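Search this site Go

How Does a Robot Learn to Fold a Shirt?

You probably learned to fold clothes by watching someone and then trying it yourself. A robot can learn from watching too, but it needs a lot more turns than you did. Each turn is called an example. The Sokell project in Justthorpe has collected 3,898 of them so far.

To make an example, a person holds a gripper in one hand. A gripper is a tool with 2 fingers that open and close. The camera on it records everything the fingers do. The person picks up a sleeve, folds it over and lets go - and that is one example finished.
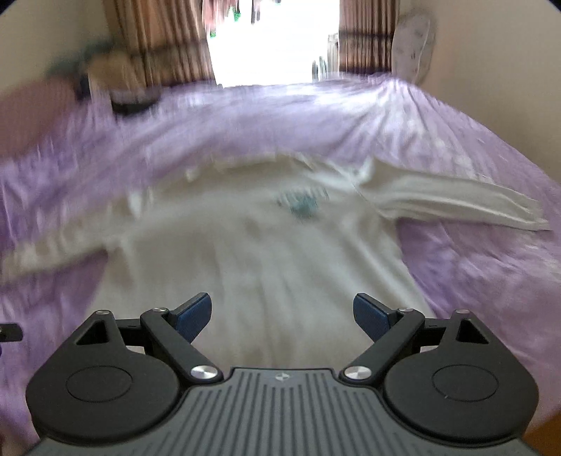

Then the shirt gets shaken out and the person starts again. Each new try should be a little different. If every shirt were put down in the same way, the computer would only learn that one way. So the people making examples change the clothes, the room and the time of day. They work in real homes, where beds are soft and sunlight comes in at the window.
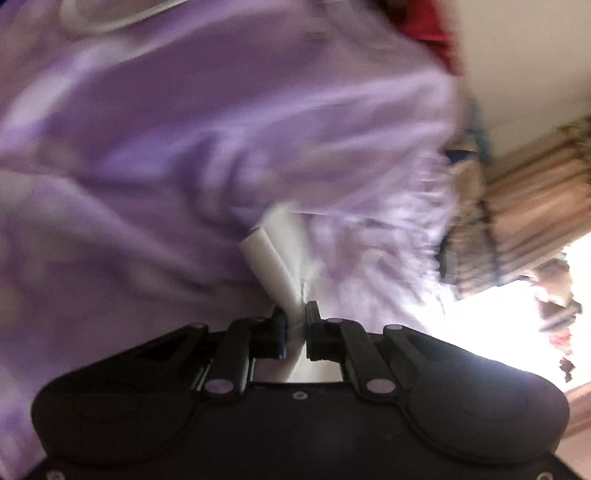 Small moves matter a lot. Cloth bends, slides and bunches up, so a robot has to learn where to grab it. In one example the gripper's fingers pinch a folded white strip, with purple cloth bunched up behind it. The computer studies moments like that one and compares them with many others.

Some examples are no good. The fingers might miss, or the cloth might fall on the floor. People check the recordings and sort them before the computer starts to practice. A batch of 400 can take 11 days to check.

After that, the computer looks for patterns. It tries to guess the next move - left, right, open or close - and gets corrected when the guess is wrong.

Words to know
Gripper: a robot's hand
Example: one recorded try at a job

Last updated: July 13, 2026

Related
What Is a Sensor?
How the Fahy Robot Sorts Apples
A Visit to the Pomholm Workshop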